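Loteo (método)

Loteo es un método de aprendizaje por demostración para manipulación con dos brazos robóticos, propuesto por Iason Michailidis y Makis Makris en el laboratorio Melnyk de Cudbridge. Primera versión, junio de 2020. Se aplica sobre todo a tareas de agrupar y encajar piezas pequeñas, bloques de juguete en la mayoría de los ensayos publicados.

Funcionamiento

El operador guía los dos brazos y el sistema guarda posiciones articulares, apertura de pinzas y vídeo. Las demostraciones no se entrenan sueltas sino en lotes: cada lote junta secuencias con la misma fase (acercamiento, agarre, entrega, encaje) aunque las piezas sean de otro color o estén en otro sitio. De ahí el nombre. La red predice un tramo corto de movimientos para los dos brazos a la vez, no uno por uno. La fase la etiqueta una persona; en versiones posteriores una parte del etiquetado es automatica.

Resultados

Conjunto original: 4,000 demostraciones. Tasa de éxito en el encaje de 2 piezas, 76 por ciento según los autores; con 3 piezas baja bastante y el artículo no da cifra separada. Los fallos se concentran en la fase de entrega, cuando una pinza tapa la pieza a la cámara superior. Sin agrupar por fases el rendimento era peor, sobre todo con piezas giradas.

Montaje

Dos brazos sobre una mesa, tapete marrón, bloques de colores repartidos a ambos lados. 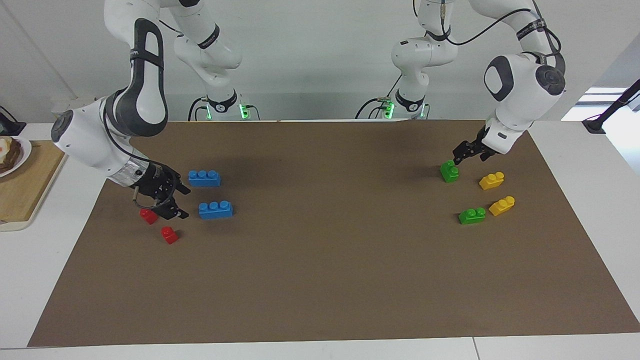
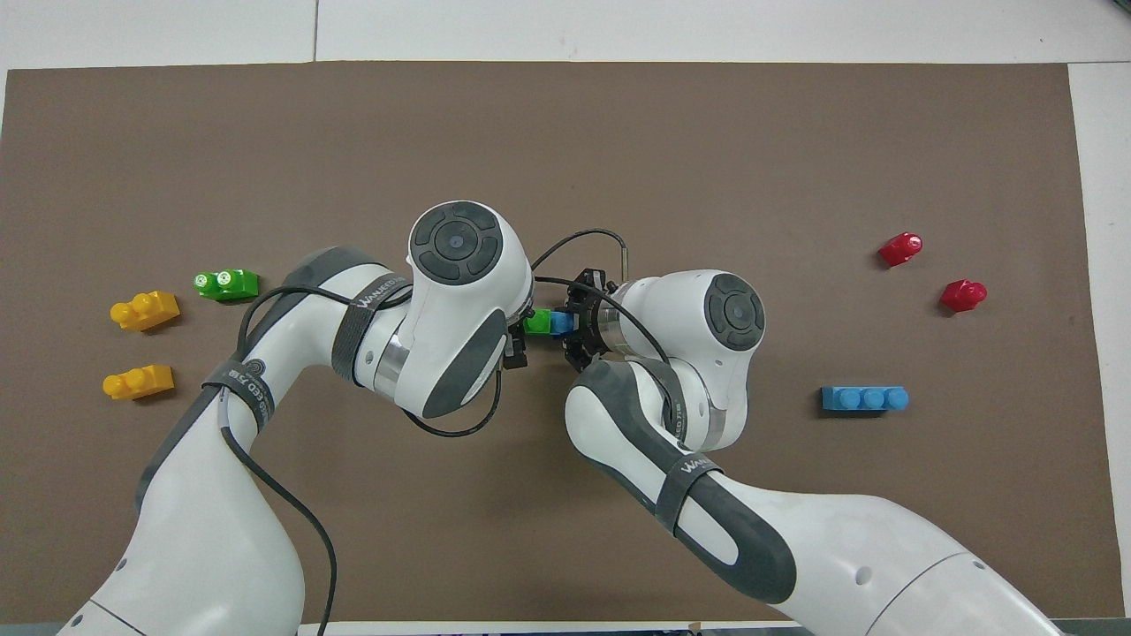 Variantes y críticas

Zakby, derivado del anterior, cambia las fases fijas por fases aprendidas. Necesita menos etiquetado, pero el entrenamiento es más largo. En octubre se publicó una revisión del código con correcciones en la sincronización entre brazos (la primera versión acumulaba retraso en secuencias largas).

Críticas habituales: pocas piezas distintas, una sola mesa, fondo siempre igual. Makris ha respondido que el método no depende del fondo. Falta una comparación independiente. Tampoco está claro cómo se comporta con objetos blandos o deformables, los autores lo dejan como trabajo futuro.

Véase también: aprendizaje por imitación, manipulación bimanual, teleoperación.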